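Garnham Public Affairs Forum
Board: Government and Press
Topic: Questions withdrawn at the December press briefing

Posted by S_Harcombe_Lane
January 2024

Members will be aware that the Ministry's spokeswoman ended the December briefing with several questions still unanswered. The session was listed for 60 minutes and closed after 49. I should be grateful for views on whether the press office is obliged to reply in writing to those who were not called.

Posted by Guthrie_Desk
The published rules place no such duty on the office. They state that questions "may be taken on notice", and the word "may" has always been read as leaving the matter to the spokeswoman.

Posted by mesuvico65
I must disagree with the previous member. Rule 3 says that a reporter whose question has been accepted on the list shall receive a reply. Svenja Auer of the Skameck bureau was on that list. She has received nothing.

Posted by Guthrie_Desk
Rule 3 applies to questions sent in before the day. Ms Auer's was put from the floor — the transcript is clear on the point.

Posted by S_Harcombe_Lane
The transcript records a follow-up from the floor. The first question was submitted beforehand, and I have seen the receipt. The two should be treated separately.

Posted by mesuvico65
Agreed. There is also the matter of seating. The room holds 65, yet regional reporters were asked to stand at the back, where the microphone did not reach them. A written complaint has been made to the press office.

Posted by Guthrie_Desk
I accept the correction regarding the first question. I do not accept that seating has any bearing on it, and I would ask that a new topic be opened for that purpose.

Posted by mesuvico65
I shall open one. For the present topic, I would ask members who attended to send me their own notes of the closing minutes.
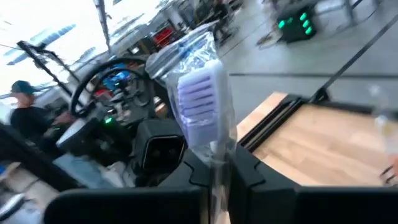
Notes may be sent by private message, and names will be removed before anything is passed to the press office.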